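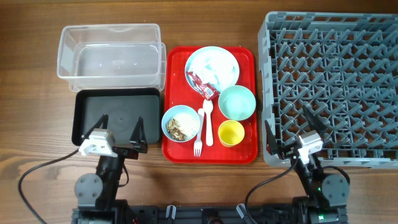
Teodoro Bermúdez wants to talk about waiting. Specifically the 600 milliseconds his planner used to sit there doing nothing while the perception stack made up its mind.

"Everyone shows you the grasp," he says. He's typing while he says it. "The grasp is fine. Ask me about the queue."

So, the queue. Bermúdez runs software at Pullix, a small outfit working on two-armed table clearing. Trays come in dirty, stuff gets sorted: food scraps one way, trash another, plates to the rack. Two arms, one table, one scheduler that has to keep them from hitting each other. The scheduler is called Jita and he wrote most of it in August, then rewrote most of it again.

First version was the obvious one. Look at the table, make a list of objects, hand each object to an arm, go. Left arm gets what's left of center, right arm gets the rest. It worked on cups. It worked on a bowl and a cup. Then somebody put a napkin on a plate and the whole thing came apart, because the napkin and the plate are one white blob to the detector until something moves, and the list had already been made.

White on white is still the worst. Plastic fork lying over by a plastic spoon, spoon handle over the fork, same color, same gloss. The segmenter likes to call that one object with a strange shape. Clear plastic is next on the list of enemies. The depth sensor looks straight through a clear bin and reports table, so for a while Jita believed there was no bin, and planned acordingly. Straight through the wall. They fixed it the cheap way: bins and racks live in a static map now, measured once per shift, and live perception isn't allowed to overrule it. Bermúdez doesn't love this. "It's a hack. It's a hack that has not broken a bin since."

What replaced the list is closer to a running argument. Every object on the table carries a confidence number and a set of things resting on it, or maybe resting on it. Plate can't be lifted while the napkin is on it. Napkin can be lifted any time. A bowl with rice still in it gets a tilt limit, and the limit goes to the motion planner as a hard constraint, so the arm takes the slow flat path. An empty bowl has no limit and gets grabbed by the rim and swung over. Getting empty versus not empty right took longer than anything else in the project. A few grains at the bottom, is that empty? The kitchen people said no. The software people had said yes.

The wrist cameras help here. One on each arm, near the gripper, and Jita uses them late, on approach, when the fixed view has already picked a target. If the wrist view disagrees, the arm stops short and the object goes back in the pool with a lower score. Sounds slow. Was slow. That's where the 600 came from, all those stops stacked on a single thread.

Now the two arms check in separately, each against its own copy of the scene, and the copies get merged between moves. Merging is handled by Quezada, which started as a debugging viewer and still looks like one. Gray boxes, tiny font. When copies disagree it keeps the more recent observation, unless the recent one was taken with a gripper in the way, in which case it keeps the older. There's 2 pages of rules like that. Bermúdez would like it to be one.

Collisions between arms, less of a problem than you'd think. Each arm reserves a chunk of space before moving, other arm plans around it or waits. The middle of the tray is the contested part, obviously, and that's where most of the dishes are. Early on both arms would reserve, back off, reserve again, a kind of hallway shuffle. They gave the left arm priority. Shuffle gone.

Cables are not modeled. He brings this up himself, twice. The arms' own cables swing around over the table and the planner has no idea. For now the fix is routing and a limit on wrist rotation. A company called Fitov has a cable simulator he's been meaning to try, and he had the manual open in a tab the whole time we talked.

What's next is dishes in the rack. Putting a plate between two pegs is a tight fit and the tolerance is 3 millimeters on a good day, and the wrist camera can't see the slot once the plate is in front of it. So the arm has to remember where the slot was. He has a branch for that. It doesnt compile yet.

Contact the editors | Posted 3/13/18 | Copyright, all rights reserved | Back to top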